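Levelling the Lower Ground, Part 2

The first pass with the harrow is done and the surface is still not where I want it. The middle of the field has come up in clods. The near end is finer and takes a rake without complaint, but it is also the part most likely to blow away before April, so I have left it alone for now.

For anyone who missed the previous post, the plan is a bare-earth pitch for the Villanueva lads, with turf only if the water question is ever settled. I am not optimistic about the water. The tank at the top of the lane holds 3,000 litres, and grass on this soil would drink that in an evening.

Gerd Ehlers came over on 12th February with his line level and a ball of string. We set pegs along the long side and took readings at 14 points. The fall from one end to the other is 6 cm, which I can live with. Across the short side it is worse, and there is a low patch I had been blaming on the tractor. Gerd thinks it was there before the tractor. He is probably right – the old boundary ditch ran somewhere near it.
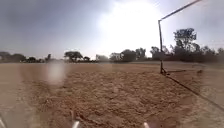 Clods of this kind respond to one of two treatments. The first is to wait for a light rain, let them soften for a day, and drag a weighted board over them. The second is to roll them dry, which is quicker and makes a great deal of dust. I have rolled a test strip dry. It broke the small lumps well enough, but pressed the large ones into the ground whole, and a heel will find every one of them. The board it is, then, once there has been some rain.

The board is a scaffold plank with two sacks of sand tied along it, pulled on a chain. Keep the chain long. With a short chain the front edge lifts and the board skips, leaving a ripple that takes another two passes to remove.

I have also had a quote from Adance for a proper box grader, hired by the day. The price is fair but delivery is extra, and they want hard standing to unload on, of which I have none. Osix have not replied to either message.

Marking out comes after the dragging. Lime shows up badly on pale soil in strong sun, so I am going to try a shallow trench filled with darker grit along one short length first. If the grit spreads, I shall go back to string and pegs.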